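Stitow two-arm tabletop kit from Zultanari
Reviewed by Samira Srour
Fri 12 July

I'd been putting off buying a two-arm kit for ages, mostly because of the price, and then the Stitow went down to $359 a month on Zultanari's rental plan and I finally gave in (my bank account has forgiven me, more or less). Setup took me roughly six hours, tea breaks included, and the printed guide is a real pleasure to read. 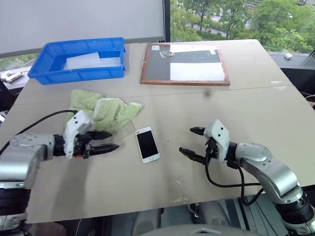

What I wanted most was to hand small everyday things from one side to the other, and a phone is a great test because it's flat, smooth and so easy to nudge away from you! The arms move quietly and the Ultine software lets you slow everything right down while you're learning. I do wish the cables were clipped closer to the wrists, though.

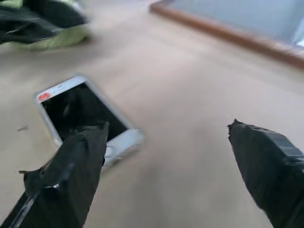
Tape on the fingers is well worth trying if you pick up slick objects, but wrap it neatly and expect to redo it, as the ends get ragged. The wrist camera view is softer than I'd like when things are moving, so take your time on the approach.

Support answered me both times I wrote, very kindly too. I'm keeping mine through August, and I'd happily rent it again.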